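Tue 17 March

# Ramen Sorting Day at Ledham

I have been looking forward to putting this page together! Our pantry corner at Ledham takes in a lot of instant noodles over the winter, and by March the shelves are a glorious jumble of every flavor going. So we cleared the big table, got out the trays and baskets, and gave the whole lot a proper home.

The final tally was 348 packets, which beats last spring's 89 by a mile (thank you, Paltby, for the three enormous boxes that showed up on the Monday). Rhiannon Samuel drew up the shelf plan, and I still think it's the best one we've had. Each flavor gets its own container, packets stand on edge so you can flick through them like records, and anything with a torn wrapper goes home with whoever finds it.

A few things I loved about the day:

- Standing the packets upright. They take up so much less room than they did in flat piles, and you can grab one without the rest sliding everywhere.
- The colors! Put a row of the same wrapper together and it looks like a tiny bookshop.
- Lunch, obviously. Yüksel made a huge pot of noodles with scallions and soft eggs, and we ate it standing up.

Chicken was the straggler. It kept turning up in the wrong boxes right through the afternoon, so its tray was the last to fill.

## The gallery
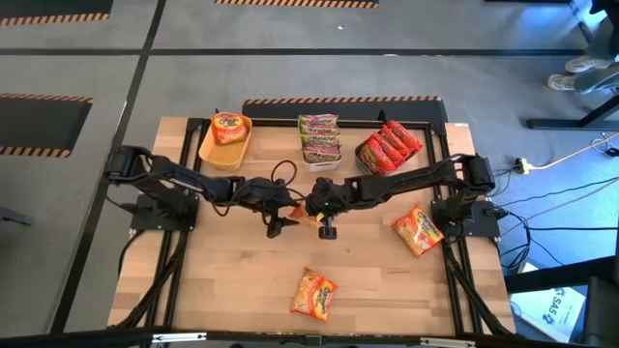 *Maruchan on the butcher-block table: bright red packets leaning in the dark container, a full white basket in the middle, and one lone Chicken in the tan tray.*

The Wakside shelves are next, in April, and they have soup cans as well as noodles, so bring strong arms and a marker pen. If you have spare baskets with straight sides, we'd love to borrow them! Leave them by the pantry door with your name on the bottom.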